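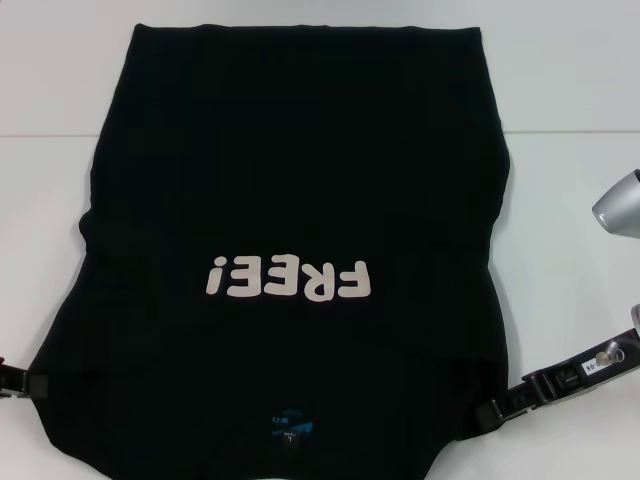 A black T-shirt with the word "FREE!" across it, laid out on a white table.

Grendimel podcast returns with a second series on the teachers, neighbours and strangers who changed our minds about reading

April - Grendimel, the interview podcast for people who love books and for people who rather wish they did, is back for a second series this month. All the episodes are free to listen to, and the first two are ready now.

The new series is called The Book That Got Me Back. Each guest is asked to talk about a time when they had stopped reading altogether, and then about the book that brought them round again. Some of the answers are novels. One is a manual for repairing clocks, and another is a battered guide to pond life that had been left on a train!

Presenter Vasylyna Hrytsenko came up with the idea after hearing from listeners to the first series, many of whom wrote in to say how much they had enjoyed the conversations and then confessed, a little shyly, that they hadn't finished a book in years.

"I loved those messages," she said. "People seemed to think I would be cross with them, and of course I wasn't, I've had long spells like that myself. After my second child I couldn't get past a page. What got me reading again was a very silly detective story, and I can still remember the feeling of wanting to know what happened next. I wanted to ask other people about that feeling, and once I started asking I couldn't stop."

The programme invited listeners to send in their own stories over the winter and received 837 of them, by email, by voice message and in a few cases by post. Producer Andri Wallner read or listened to every one, and short extracts will be heard between the interviews.

"They are wonderful," he said. "There's a bus driver who reads poetry on his breaks, and a woman who learned to read along with her granddaughter. I'd be on the sofa late at night with my headphones on, laughing out loud at one and wiping my eyes at the next. We have squeezed in as many as we possibly could."

Guests in the new series include the novelist Theresia Ammann, whose family saga Nyanda came out last autumn, and who talks very openly about giving up both reading and writing for most of her thirties. She came back to them through a cookery book borrowed from the flat downstairs - she read it from cover to cover like a thriller and never made a single dish from it.

Also taking part is Silvan Camenzind, a former maths teacher who now writes adventure stories for children. He remembers the school librarian who let him take home the same book again and again for a whole year without once suggesting he might try something else. "She must have been dying to say it," he tells Vasylyna, "and she just stamped it and smiled."

In the closing episode the programme goes on the road for the first time. It was recorded in front of 109 listeners at the Sinetti bookshop, where the chairs ran out early and several people sat quite happily on the stairs. Owner Brigitta Brunner joins Vasylyna on stage to talk about the customers she has known longest and the books she keeps pressing into their hands.

"We had people who had never been to an author evening in their lives," said Brigitta. "They stayed until we had to put the lights out, swapping titles and writing them on the backs of their hands. I'd have them all back tomorrow."

A reading list of 100 books mentioned by guests and listeners goes with the series and can be downloaded from the Grendimel website. It is arranged by mood, so anyone looking for something short, something funny or something to read aloud should find plenty to try. Public libraries and reading groups are welcome to print and share it.

Grendimel is made by the independent audio company Prodirus. New episodes are released every week at 7 am and can be heard on the website or in any podcast app. Written transcripts are available for each one.

Notes for editors

Vasylyna Hrytsenko, Theresia Ammann and Silvan Camenzind are available for interview. Preview copies of later episodes can be requested from Andri Wallner at Prodirus.

ENDS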